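Lullstead Open Workshop Day

The Lullstead Open Workshop Day is a public demonstration of household and laundry robotics held at the Lullstead Institute for Applied Handling, in the town of Wekau. It takes place one time per year and is free of charge. Visitors can walk through the laboratories of the institute, watch robots at work and speak with the people who program them. The most recent edition was held on 8/14/26 and received 2,288 visitors, the highest number since the event began.

The day is best known for its cloth-handling demonstrations, which are often called "the folding hall" by local people, although folding is only a part of what is shown there.

Background

The institute was founded as a testing station for packing machines and worked mainly for food companies in the region. Under its second director, Mirjam Kramer, it moved slowly toward the handling of soft objects such as bags, clothes and towels. The packing work was given to a separate company, Pillell, which still uses the north wing of the building.

The first open day was a small event for the families of employees and for pupils of two schools in Wekau. It received 109 guests. There was one robot, and it stood behind a glass wall. According to the yearly report of the institute, many guests asked why the robot waited so long between movements, and this question led to the explained format which is used today, in which a member of the team stands beside every station and tells what the robot is trying to do.

For the first years the event was held in November. It was moved to the summer after a storm closed the road to the institute, and it has stayed there.

Program

The program is divided over five stations. Visitors may go through them in any order, but most of them follow the painted line on the floor, which begins at the main entrance and ends in the canteen.

The first two stations deal with seeing. At these, a computer screen shows how a robot separates one piece of cloth from another and how it looks for an edge or a corner. The third station is the grasping station, and the fourth is for folding and stacking. The fifth station, called Malabanan after the hall in which it stands, is open for trial by the public. Visitors there may guide a robot arm by hand and try to pick up a sock or a napkin. In 2026 the waiting time for this station was at some moments longer than one hour, and the organizers gave out numbered cards.

A short lecture is given in the morning and repeated in the afternoon. The speaker of the 2026 edition was Joris Van Hecke, with a talk about the difference between hard and soft objects. He argued that a cup has one shape and a cloth has very many, so a robot which has learned to hold a cup has learned almost nothing that it can use for a cloth.

The grasping station

The grasping station is usually the most crowded place of the day. The robot carries a gripper with two fingers and a small camera close to it, and the picture of this camera is sent to a large screen, so that people in the back rows can also follow. On the screen one sees the two dark fingers come together on the edge of a green cloth, with the fabric held between the pads at the tips. 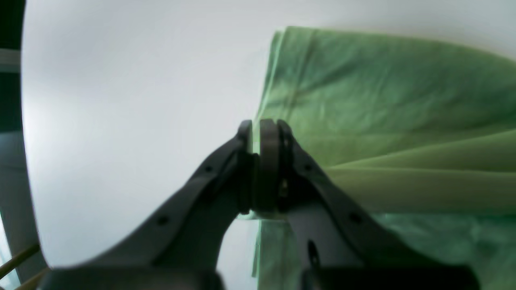 Senyo Abugri remarked in the guest book of the station that he had expected speed and found patience, and that he would prefer a slow robot in his home over one that pulls a shirt out of shape. Many other remarks in the same book are about speed as well, and not all of them are so friendly.

Taking a cloth by its edge is considered the harder way. If the fingers close too far inside, they take a thick bunch of fabric, and the cloth can then not be laid flat without a second grasp. If they close too early, they take only air. The team at the station explains this with a simple exercise, in which visitors are asked to pick up a handkerchief from a table with two fingers and without looking at it. Children are often better at this than their parents.

Failed grasps are not hidden from the public. They are written on a board next to the station together with the successful ones. At the end of the 2026 edition the board showed 803 attempts, but the institute does not publish the result as a research figure, as the cloths were changed during the day and the conditions were not controlled.

Reception

The event is generally well received in Wekau, where it is also a social occasion. Criticism has been directed mostly at the noise in the folding hall and at the small number of seats. Tineke Timmermans, who wrote a review of the 2026 edition for a regional newsletter, found the explanations clear but asked for more attention to the people who do laundry work as a profession — a subject which in her opinion was mentioned only in the lecture.

The institute has answered that a discussion round on this subject is being prepared by Annelies Dierckx for the next edition. The date of that edition has not been announced.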